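Ticket 775 – Bimanual hold: right hand releases load share after grasp confirm
Project: Wutus
Component: grasp controller / force split
Opened by: Kasbridge integration
Assigned: Panagiotis Radulović
Status: Reopened July 16, 2018

Summary
On two-hand holds of soft produce the force split drifts to the left hand once the planner reports "grasp confirmed". The right hand stays in contact but its commanded force drops to the floor value. The ticket was closed in February as a calibration problem. I didn't believe that then and I don't now.

Steps to reproduce
Load the produce profile. Run the crate-to-hold sequence with both arms enabled. Leave the hold timer at default and log commanded force on both wrists.

Expected
Split stays inside the configured band until the place command.

Observed
Split leaves the band in 66 of 283 logged holds. No fault raised in any of them. The status panel shows green the whole time, so I'd stop quoting the status panel as evidence of anything.

Comment 1 – Prutel support
Please recalibrate both wrists and update the hand firmware. This resolves most reports of this type.

Comment 2 – Radulović
Did both, in that order, then again in the other order. Same drift. If calibration were the cause I'd expect an offset from the first sample. What I have is a clean trace that goes wrong right after the state change.

Comment 3 – Bragança lab
We see it here on the older build too, but only with the perception node running. With a fixed pose fed in by hand it goes away.

Comment 4 – Radulović
That's the first useful thing in this thread. Perception republishes the object outline during the hold, and with grapes the outline keeps changing because the hands cover part of the bunch. My guess is the split gets recomputed from the visible part only.
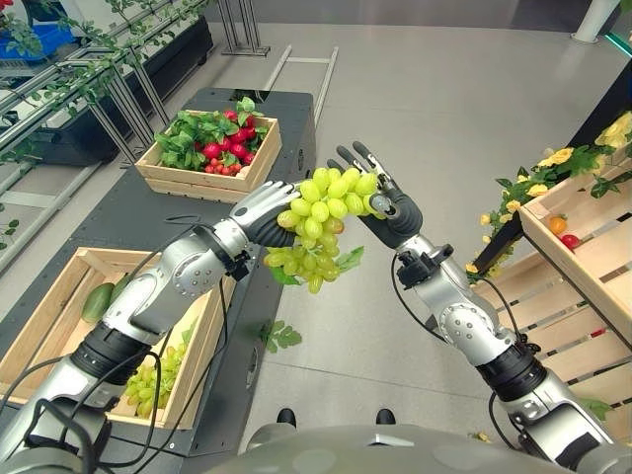
I froze the outline at grasp confirm and reran 89 holds. Three left the band, all at the low end. Better, but three isn't zero and I'm not calling it fixed. Freezing also means we'd miss a real slip, so please don't merge this as the answer.

Comment 5 – Prutel support
Can we close as workaround available?

Comment 6 – Radulović
No. I want to see where the recompute is called and why it ignores the hold state. Traces attached for the three bad runs – timestamps are from the controller clock, don't line them up against the planner's.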